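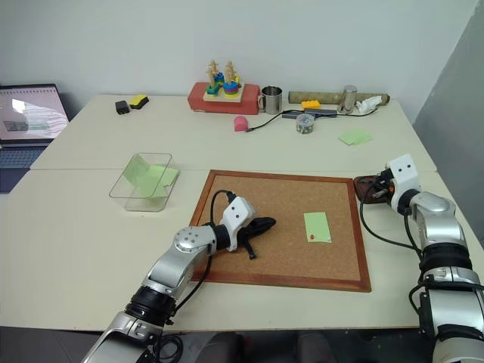
Two arms over the cork board, from the head camera. Card box on the left.

Skilleck Obi two-arm kit: review notes and data card

What's in here

I've been using the Obi kit from Skilleck on my own bench and recording as I go, and this folder is the result. It's half a product review and half a set of demonstration recordings, so if you only came for one of those, skip down. I bought the kit myself. Skilleck know I'm writing about it (I pestered their support desk enough!) but they haven't read any of this and they didn't knock anything off the price.

The recordings are all desk jobs: a cork board laid flat, paper cards, bits of cable, small things to pick up and put down again. I called the set Pevgate after the lane I live on, and the name stuck before I could think of a better one.

The kit

You get two arms, a camera for the head position, the clamps and a bag of spare screws. You don't get a table, a computer or enough USB ports, so budget for a hub. Setting up took me most of an afternoon, a good hour of which went on finding out that I'd swapped the left and right arm addresses. The printed guide does mention this. It's on the back page, under the warranty.

Things I like:

- The grippers are gentle. I've had them on paper cards plenty of times and rarely creased one.
- Moving the arms by hand when the motors are off is easy, and they don't flop once you let go (mostly).
- The calibration tool is quick and it tells you in plain words what went wrong.
- Spare finger pads come in the box and swap over without tools.

Things I don't:

- The gripper cables loop outside the arm. If you work with both arms close together, sooner or later one loop will catch on something. I now run a bit of slack and watch it like a hawk.
- The fan on the power supply is loud enough that I moved it under the desk.
- The software updates come with no notes at all. One of them changed the gripper range and I lost a day's recordings before I noticed.

Would I buy it again? Yes, I think so, but I'd want the cable business sorted first. A friend in Flasteston has the older version and says hers is worse for it, so at least they're heading the right way.

The recordings

There are 967 episodes in the main set and 70 more held back for testing. Each one is a single go at a job, from arms parked to arms parked. I stopped recording when the job was done or when I gave up, and the ones where I gave up are still in, marked as fails in the index. Please don't throw them out without looking, some of them are the most useful ones!

Jobs covered:

- card to board: take a card out of the clear box and lay it on the cork
- board to box: the same thing backwards
- cable lift: pick up a bunched cable and set it down somewhere else on the board
- two-hand hold: one arm keeps something still while the other does the work
- tidy: whatever was left on the board at the end of a session

The cable jobs are the hard ones. A cable never lies the same way twice, and a loose strand is enough to send a policy off after the wrong end. My longest cable episode runs to 3000 steps and it's not pretty, but it does finish.

I left the far side of the table as it was on purpose. You'll find a peg toy with coloured rings, a steel mug, a cardboard tube, tape, sticky notes and a sponge back there, and they shift about between sessions. If your model only works on a bare table then it isn't much use to me, and I'd guess not to you either.

Folder layout

episodes/ has one folder per go, with video and joint positions
index.csv has the job name, pass or fail, and any comments I typed
calib/ has the calibration files, old and new
notes.txt is my bench diary, spelling mistakes and all

Known problems

The first 199 episodes were recorded before I fixed the clock on the head camera, so the video runs slightly behind the joint data. There's a script in calib/ that shifts it back. It gets it near enough for training but I wouldn't measure anything with it.

The board isn't fixed down, and it creeps a little during a long session. I put it back by eye.

My table is two tables pushed together and the seam shows up in the video. One early model of mine seemed very fond of that seam. I haven't worked out why, so if you do, please tell me.

The lighting changes too. I work by the ceiling light in the evenings and by whatever comes in during the day, and I haven't labelled which is which.

Using it

Do what you like with the recordings, including paid work, as long as you keep this file with them. If you find a broken episode, send me the folder name and I'll pull it from the index.

Last edited 25th June. I'm hoping to add a batch of folding jobs in September, provided the replacement wrist joint turns up before then.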